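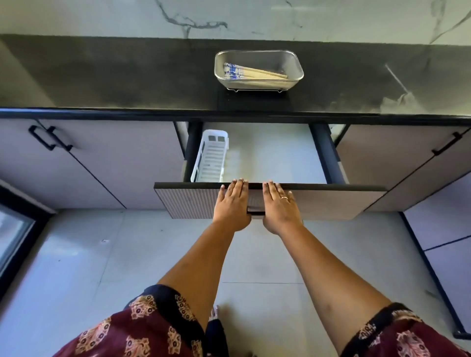
Drawer station at the Trosgate open day, with the chopsticks on the counter.

Home Reviews Visits Parts Forum Contact

Xu head camera kit, tried at the Brurnumia open day

Brurnumia opened its Trosgate building in Stirton to visitors in March, and I went mostly to try the Xu. It is a head-worn camera kit for recording household tasks, and the recordings are used to train the two-armed robot the company has in the next room. You could try the first and watch the second. This review covers the kit, with some notes on the robot at the end.

The kit comes in a padded bag. Inside are a headband, a camera that clips to the front of it, a battery pack on a cable, a spare cable, and a card with a printed pattern used for setup. The battery pack goes in a pocket or on a belt. I had neither a belt nor a usable pocket, so I was given a clip-on pouch, and I would want one of those in the bag as standard. It isn't there now.

Setup took longer than the staff said it would. You put the band on, hold the card at arm's length, and wait for a tone. The tone did not come until my third try. The person before me got it on the first. I wear glasses and the band sat on top of the arms, which may have had something to do with it. After moving the band up a little I had no more trouble for the rest of the session.

The tasks are done in a real kitchen, or at least one built like a real one. It has a dark counter with a marble wall behind it, light gray cabinets and a tiled floor. The drawer task is the one most people seemed to start on. At that station there was a clear container of chopsticks up on a small wire stand, directly over a wide drawer that had a white plastic organizer down its left side and nothing else in it. You open the drawer, put the chopsticks in the organizer, and close the drawer. Then you put everything back and do it again.

I did that task for most of my slot. The drawer is heavier than the ones in my house and has a recessed handle in the center, low on the front. I pulled it by the handle at first. Later I took hold of the top edge with both hands, which other visitors were doing too, and the staff said either way was fine. They want both. The robot has to cope with drawers where the handle is hard to reach, and a recording of someone using the top edge is worth having.

The view from the camera is good. They play your last clip back on a screen by the door, and my hands were sharp in nearly all of it. The camera is tilted down, so it sees the counter, the drawer and a lot of floor. It does not see much above the counter unless you lift your head. For drawers and lower cabinets that is what you want. For the wall cupboard task it was a problem, and I had to tip my head back further than was comfortable to keep my hands in view. A hinge on the camera mount would fix this. There is a hinge of a sort now, but it needs a small hex key, and the key is not in the bag either.

Comfort is fair. The band is soft and does not slip. The camera weighs enough that I noticed it when I bent down to the bottom drawers, and my neck was a bit stiff on the drive home. The battery pack got warm but never hot. The cable runs down the back and caught once on a cabinet handle.

There is one button. Press it to start a clip, press it again to end it. A short tone means it is recording and a longer tone means it has stopped. In a room with several people doing this at once, you can't tell whose tone you heard. I lost two clips that way, thinking I had started when I had not. A small light at the edge of vision would do the job better.

Labeling is done on a tablet afterward. You pick the task from a list, mark the clip as good or bad, and add a note if something fell. The list is long and not in any order I could see. "Open drawer" and "Drawer, open" were both on it.

The deposit to borrow a kit for home use is $200, returned when the bag comes back complete. You are not paid for recordings under the borrowing plan. There is a paid plan, with a set number of hours each week, but they had no sheet on it at the open day and I was told to write in.

As for the robot, it had a plain counter of its own and a set of drawers of different widths. According to the board on the wall, 3,867 clips had gone into training it so far, and 2,108 of those were drawer tasks. That balance shows. It opened each drawer in turn without help and closed them gently. It was much slower than a person. When a visitor left one drawer half open, it stopped, moved an arm back, and then pushed the drawer shut before starting over. I liked that.

Picking up thin things went less well. It was given a handful of chopsticks and moved them two or three at a time, and one rolled under the others and was left behind. The staff did not hide this. They said the next goal is 2,000 clips of small utensils only, and that the kitchen stations had been set up with that in mind.

What I liked about the Xu: sharp picture, soft band, one button, battery lasted my whole slot with plenty left.

What I did not: the tones, the hex key, the cable, the label list.

I would borrow one for a month. I would not buy one at this stage, and they are not selling it to the public anyway. If you go to the next open day, ask for a morning slot. By early afternoon there was a line at every station and the slots were cut short.

Filed under: Robots & Automation / Open Days / Wearable Cameras

Comments (4)

drawerslides
I had the same thing with the card and the tone. Take your glasses off for the setup, then put them back on. Worked for me every time after that.

m_tolland
Is the parking behind Trosgate open to visitors or do you have to use the street?

Reply from the author
It was open when I went. Use the second entrance, the first one is for deliveries.

kettle47
Did anybody get to see it do a dishwasher? That was on the flyer but it was switched off when my group came through. The drawers were good to watch though. My son wanted to stay for another round.

Older posts Newer posts Back to top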